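Notes for the Pratdale golf club talk, evening slot

Start with the green sheet. Skellura plays long, and the back nine usually gets the wind after 2 p.m. Ask who has walked it.

- Each-way basics: half the stake on the win, half on the place. Check how many places are paid before looking at the price.
- Most bookmakers pay 5 places on a regular event. Some go further -- read the terms.
- Dead heats cut the payout. Go slowly on this part, it gets muddled every time.

Course form next. I look at the last 3 visits and ignore anything older. Nurnetti was re-turfed, so old scores there are not much use.

Approach play over putting. Putting comes and goes from week to week.

Staking: same amount every time, roughly 70 bets a season. Write them all down, losers too.

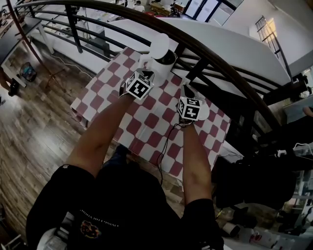 Ruiz-Ortega wrote back after the January talk that the place terms matter more than the price, and that I should have opened with them. Fair point -- they come first tonight.

Leave time for questions on first-round leader bets.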